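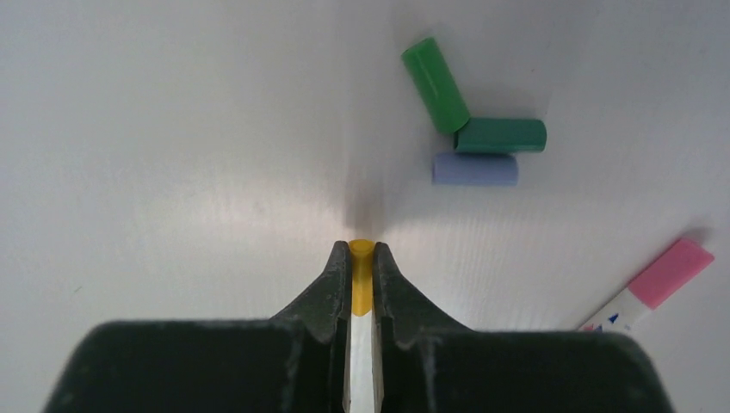
Yi-chun Kao wrote in to ask whether felt-tip markers that have been in a drawer for years are ever worth sorting through, or whether it's kinder to everyone to tip the lot in the bin and buy a new set. I've had a version of that question from several readers now, and my answer is nearly always to sort them first. It's a pleasant job, you can do it with the radio on, and you'll almost certainly find more good pens than you expected.

What you'll need

A clear stretch of table, white or pale if you have one
A few sheets of plain paper
A damp cloth and a dry one
A saucer of lukewarm water
Kitchen paper
Two or three jars or shallow boxes
A pencil

Set aside about 15 minutes for a drawerful. If you have a whole cupboard of the things then I'd do it over a couple of evenings, with a biscuit.

Getting started

Tip the markers out on to the table and spread them so that none are sitting on top of each other. I like a pale surface for this because colours are so much easier to judge against it, and you spot stray caps straight away. If it's a table you're fond of, put down some old lining paper before you begin - I have a small purple dot on my desk that has been there longer than the carpet.

Leave the caps on for now. Pull out anything that isn't a marker and put it to one side, and gather any loose caps into a little group of their own in a corner where they won't roll away.

Testing

Take one marker at a time, uncap it, and draw a short line and a small scribble on the paper. The line shows you whether the ink is flowing and the scribble shows whether it keeps flowing, and quite a few old pens will manage the first and give up halfway through the second. Write the name of the colour next to it in pencil if the shades are close.

Push the cap back on until you feel it click or grip, and only then pick up the next one. I know it's tempting to uncap a handful and whizz along the row, but that's how a yellow pen ends up wearing an orange hat.

As you go, make three groups: good, faint, and finished.

A word about yellow

Do be patient with the yellows. On a white barrel with a bright yellow cap you'd think there was nothing to get wrong, but yellow ink is hard to see on paper in lamplight and I've very nearly thrown out perfectly healthy pens. Test them by a window. Yellow tips also pick up other colours very easily, so if yours draws a greenish line, scribble on scrap paper until it comes clean again before you decide its fate.

Reviving the faint ones

What follows is for washable, water-based markers only. Permanent and whiteboard markers use a different sort of ink and water won't help them.

Dip just the tip in the saucer of lukewarm water and hold it there for 5 seconds. Dab it on kitchen paper, put the cap on firmly, and lay the pen flat overnight. Try it again in the morning. If it's better but still a bit streaky, give it one more go. After 2 dips I call it a day, as you're mostly drawing with water by then.

Jirayu Khunthong swears by standing them tip down in a mug overnight with their caps on, and I've had some luck with that too, particularly with the fatter pens.

Matching up the caps

Go back to your little group of loose caps. Match by fit before you match by colour. A snug cap in the wrong colour will look after a pen far better than the right colour rattling about, and you can always put a dab of the true colour on a bit of tape round the barrel. Any good pen with no cap at all can have one from the finished pile.

Wiping and putting away

Wipe the barrels with the damp cloth, then the dry one, and run a twist of kitchen paper round the inside of any cap that has gone inky. Store single-ended markers lying down if you've room. Mine live in an old Fleneo biscuit tin, 16 to a layer, with the light colours at one end and the darks at the other.

Keep your test sheet, too. I fold mine up and tuck it inside the lid, and cross off the colours as they run out.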